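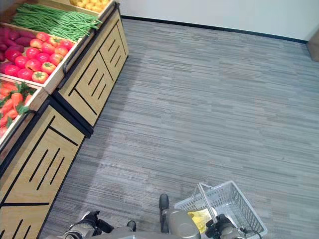
Saturday Prices

Piyumi Wickramasinghe had sold vegetables for 18 years, and she had never wanted a customer to do well as much as she wanted this one to.

"Tomatoes," she told it. "Go on, you know tomatoes!"

Disano held its basket and thought. It had done the yellow item already, and she had clapped for that, out loud, in her apron. Green beans were next on the list, then carrots, then the tomatoes, which scared her - a ripe tomato will forgive a clumsy child but only once.

"It's slow," said Alper Coşkun, who had built the hand and was chewing his pen.

"My nephew is slow. He also argues."

The beans took 40 seconds. She watched the black fingers close, stop, open a little and close again, and she thought of her own first week at the Stastley market, when she bruised everything she touched.

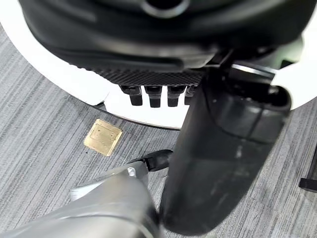 "It did that by itself?" she asked. "The second try?"

"By itself. In September it would have just squeezed."

"Then give it a job!"

"It can't bag yet. It can't tell a soft one from a good one, and it can't make change."

Piyumi picked out a tomato and pressed it with her thumb. "So I'll teach it soft," she said, and pulled up a stool.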